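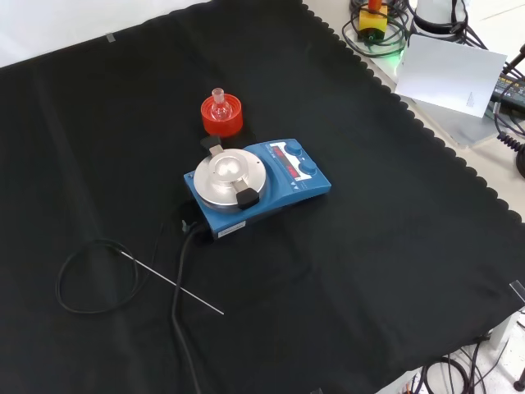

Some jobs in a chemistry lab need two things at once: heat, and steady stirring. A hotplate stirrer does both. It is a low machine that sits on the table, and most labs have at least one. The one here is blue, with a round silver heating plate on the left and the controls on the right. Two red number displays and two dark blue knobs are on the control panel. A small clear glass flask waits behind it in an orange-red holder.

How does it stir?

If you stir soup, you hold a spoon and move your hand in circles. A magnetic stirrer has no spoon and no handle. Under the plate of the machine is a magnet that a motor can spin. The other part is a stir bar, a little magnet covered in smooth white plastic. It looks a bit like a big pill. You drop the stir bar into the liquid and put the flask on the machine. When the magnet underneath turns, it pulls the stir bar around with it, and the stir bar pushes the liquid.

Magnets can pull on each other through glass, so nothing has to reach in through the top. This means the flask can have a stopper in it the whole time.

If the motor goes too fast, the stir bar can't keep up. It starts to hop and rattle against the glass. Then you turn the speed down until it settles, and bring it up again slowly.

How does it heat?

The plate gets hot from below, a lot like an electric stove. A flat-bottomed beaker can stand right on the plate. A flask with a round bottom would touch it in only one small spot and might roll over. For round flasks, people use a metal heating block with a hollow in the top. The flask sits in the hollow and warms up on the bottom and partway up the sides. Many blocks are made of aluminum because heat moves through it quickly.

How do you know how hot it is?

You use a temperature probe. It is a thin steel rod on a cable. The sensor is inside the rod, close to the tip. The rod goes into the liquid or into a hole in the block, and the cable plugs into the stirrer. Say you want the liquid at 40 degrees Celsius. You set 40, the probe measures, and the machine turns its heater up or down to match.

What is the narrow neck for?

Some flasks have a neck that looks frosted on the inside. This is called ground glass. The glass has been rubbed rough so that a stopper or a tube with the same kind of surface fits tightly and does not leak.

Staying safe

A hotplate looks the same hot or cold. Never touch the plate or the block, even if the machine is switched off. It can take a long time to cool. Keep cables away from the plate, wear goggles, and only use one with an adult who knows the machine.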